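Four-year-old melts down every time it's time to leave somewhere

Posted in Preschool Years by gilchristmom

Hi everyone, first time posting, although I've been reading along since my oldest was a newborn and I was up at all hours with my phone in one hand. My daughter turned 4 in the spring and she is a funny, sweet, very chatty kid who has suddenly decided that leaving any place at all is the worst thing that has ever happened to her. The park, the library, her grandma's house, even the dentist (the dentist!). She goes limp, she cries, she takes her shoes off. Last week I carried her out of the Soltcombe library under one arm with her baby brother on my front and the books in my teeth, more or less.

I do give her a warning. I say "five more minutes" and she says okay very nicely, and then the five minutes are up and it's as if we never spoke. My husband thinks I should just pick her up and go without all the talking. My mother thinks she's overtired and should still be napping, which, good luck to anybody who wants to try. Getting her into the house at the other end is no trouble. It's only the leaving part.

Has anyone been through this and come out the other side? I'd love to know what you said or did, word for word if you remember it, because by the third meltdown of the day my own brain has stopped making sentences. Thank you so much in advance!

3 replies

Ainhoa Villalobos

Oh, you poor thing, I could feel that library trip in my shoulders. My middle one did this for most of a winter, and he was a shoe remover too, so you have all my sympathy.

What helped us most was dropping the minutes. He had no idea what five minutes was, and when I thought about it, my five minutes were all different lengths depending on whether I'd run into a friend. So I started giving him a last thing instead. "Two more times down the slide and then we walk to the car." He got to choose what the last thing was, and I'd go stand right next to him while he did it, where before I used to call across the playground. Then I'd hold out my hand and say, "That was your last one. Do you want to hop to the car or walk backward?" I must have said that sentence 200 times and I can still hear myself saying it!

The other piece was giving him a job in the place we were going. At home it was putting the crackers in the bowl, and at my sister's it was ringing the doorbell. Tiny things, but he'd talk about them all the way there.

It did not work every time. There were days I still carried him, and on those days I tried to say as little as I could, just "You're sad to go, I've got you," over and over until he was buckled. I wrote the whole saga down back then in the newsletter for our parents' group, and I dug it out for you, so here's the part about leaving the playroom.

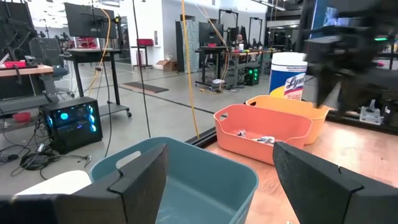

Rostport, December

We had our first calm goodbye this month, and I am writing it down so that I believe it later. The plan was that he would say good night to the toys he'd been playing with. He picked the garbage truck, the owl puppet and (I don't know why) the radiator, and he told each of them he would be back. Then he took my hand. I had packed an extra snack for the struggle and ended up eating it myself in the car.

The next visit he cried again, though not for as long, and he remembered the good night part on his own once he'd caught his breath. The visit after that we skipped it because we were running late, and I was sorry. So my advice to the other families is to leave yourself more time at the end than you think a goodbye needs. We now start 8 minutes before I want to be out the door, and I don't tell him that number, I just keep it for me.

That's the end of what I wrote. He's in first grade now and leaves places like a regular person, most days. Come back and tell us how you're getting on, will you?

arklow_dad

Your husband is half right. Less talking once she's already crying, for sure, they can't hear any of it. But keep the warning before.

We kept a stuffed dog in the car who "waited" for our daughter. Worked for a couple of months and then she was over the dog.

tired_in_soltcombe

I don't have a trick, I'm sorry, I only wanted to say that I think I've seen you at that library, or if it wasn't you then it was some other mother carrying a child sideways, and I remember thinking how calm she looked. So please know it doesn't look from the outside the way it feels from the inside. Mine is also four and her trouble is bath time, getting in AND getting out, and I've tried the songs and the sticker chart and the special towel.

I will say that a real snack before we leave a place has made a difference, something with some cheese or peanut butter to it, and I started doing that by accident. Also the children's librarian there is lovely about it and will let them stamp their own hand on the way out if you ask at the desk. We go in the mornings, usually right at 10:00 when it opens, if you ever want company on the walk back to the parking lot.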